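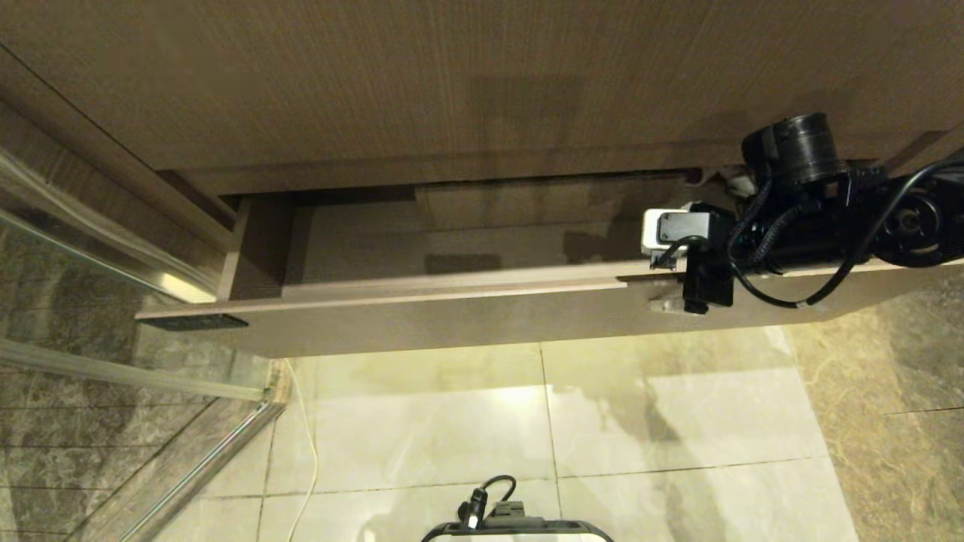 January 29, 2025

Vanity cabinet, drawer. Everything out of it, so I can finally look at the box by itself.

The Gelden catalog calls this line "furniture grade," and I have my doubts. The grain is nice enough, fine and light brown, and the drawer matches the rest of the cabinet. That tells me about the finish and nothing about how it will hold up next to a sink. The front already has a small scuffed patch, paler than the wood beside it. If it marks that easily this early, I don't want to think about a year in a bathroom with two kids.

Pull is the black recessed strip in the lower edge of the front. Looks tidy. I still think it's too small and too close to one end. You pull from the left, the right side lags, and the box wants to rack. Sveinbjörnsson (the shop that sold us the runners) says their soft-close set cures racking. They also said that about the last set, and I sent those back in November.

Load test is next. Plan is 200 open-and-close cycles empty, then the same again loaded with bottles. The spec sheet says 917 mm wide for the cabinet and I got 2 mm less when I put a tape on it. Could be my tape. Will check with the steel rule before I complain to anyone.

Zekolent wipe-on sealer: one coat on an offcut, left overnight. Label promises "total moisture protection." A drop of water sat on it and then left a ring. So, no. Trying a second coat before I write it off, but I'm not putting it on the real drawer -- not even the bottom.

Still to do:
- clean up the scuff or live with it
- steel rule on the width
- ask what a spare drawer front costs. At 149 for the cabinet I expect the answer to be silly

Comments (3)

flinduvik_bench: We had the same racking with an off-center pull. Waxing the runners helped for a week. I'd move the pull.

sawdust4: Water ring might be the offcut and not the sealer. Did you sand it first?

reply from author: Sanded, yes. Fine paper, both faces. I'll run it again on fresh stock, but I'm not holding my breath -- the second coat is still tacky.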